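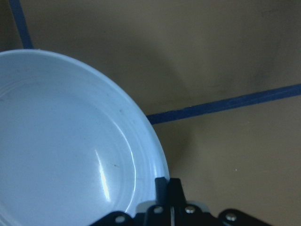

Shafiq Sikder wrote in to ask whether a glazed plate with grooves in the rim ever comes properly clean, or whether we all just pretend.

2 min read

Washing-up questions, April 27, 2019

Does it? Mostly. A soft brush run along the grooves does more than any of the sprays I've been sent. Tilt the plate under a lamp and look for specks. Some will be in the glaze and no amount of scrubbing will shift them.

Do I need a special sponge for coloured dishes?
I doubt it. Pellus sells one, and I couldn't tell it from the ordinary sort after 40 washes.

What order should I wash in?
Plates, then bowls, saucepan last. The lid wants doing separately, and go round the knob.
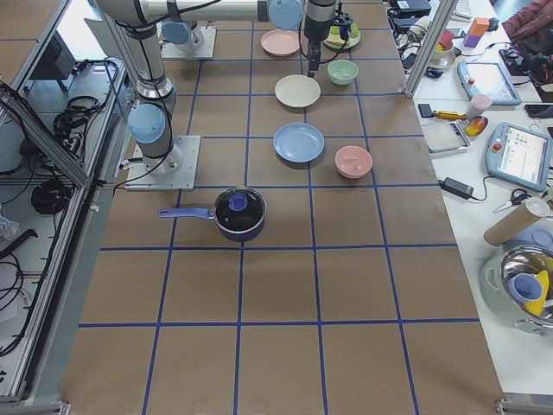

Ruwan Sivakumar disagrees about the saucepan and says it should go first, while the water is hottest, with a fresh bowlful for the plates. Fine, if you don't mind running the tap twice. I do.

Can pastel plates go in the dishwasher?
Check underneath. If there's no mark, I wouldn't trust a shop assistant's word for it. Mine said yes in July and I'm still waiting to see it in writing.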